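Moltus lamb weights - data card

Contents

1. What is in the data
2. How the weights were taken
3. Files and columns
4. Known problems
5. Tag handling
6. Use and contact

1. What is in the data

Live weights and carcass weights for 660 crossbred lambs from two farms, Semaan and Gosow, covering one season from marking to sale. Each lamb was weighed at marking, at weaning and then every 15 days until it left the farm. Carcass weight and fat score were added from the kill sheets.

The Semaan lambs were finished on irrigated clover. The Gosow lambs ran on stubble with a barley ration from August on. The two groups share the same ram source, but the ewes are different ages, so please don't read the gap between the farms as a feed result on its own.

2. How the weights were taken

Both farms used a single-animal crate on load bars. Lambs were held off feed overnight at Semaan. At Gosow they came straight off the paddock, and weights there will run a little heavy for that reason. The crate was zeroed before each mob and checked with a test weight at the start and end of the session. Where the two checks differed by more than half a kilogram, the whole session is flagged.

Raed Hourani ran the Semaan sessions and Lina Dabbas ran the ones at Gosow. Weighing started at 7 a.m. except for the weaning session at Gosow, which was moved to the afternoon after a gate failed.

3. Files and columns

weights.csv - one row per lamb per session
carcass.csv - one row per lamb, sold lambs only
sessions.csv - one row per session, with crate checks and weather notes

Columns in weights.csv:

lamb_id - electronic tag number, shortened
farm - S or G
session - session number, starting at marking
weight_kg - live weight to the nearest 0.1 kg
sex - E (ewe) or W (wether)
birth_type - single, twin, triplet or blank
flag - 1 if the session failed the crate check

Columns in carcass.csv are lamb_id, hot_weight_kg, fat_score and kill_lot. Missing values are blank in all three files. Zeros are not used for missing weights.

4. Known problems

- Birth type is blank for over 70 lambs, nearly all of them from Gosow.
- Two lambs changed farms after weaning. They keep the farm code they started with.
- Session 4 at Semaan has whole-kilogram weights only. The indicator was on the wrong setting.
- Fat score was judged by hand at one plant and measured at the other. The column does not say which.

5. Tag handling

Lost tags were replaced at the next session and matched to the old number by sex, mob and last weight. Matches we weren't sure of were dropped. Recovered tags were read again on the bench with a Zuvow stick reader and the numbers compared with the farm list.
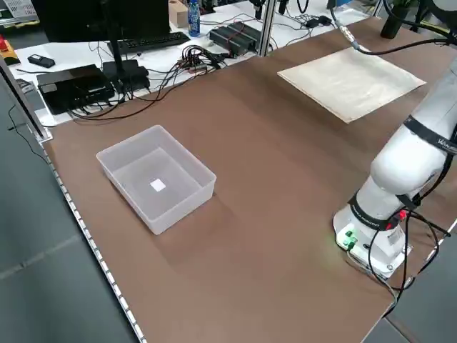
Open plastic bin on the bench.

6. Use and contact

Free to use for teaching and research. Please name the data set and the version. Version 2 fixes the swapped sex codes in the first release - if you still have the old files, replace all three.

Data cleaning: Noémie Dhillon and Khalil Daher
Questions and corrections: Gülizar Duman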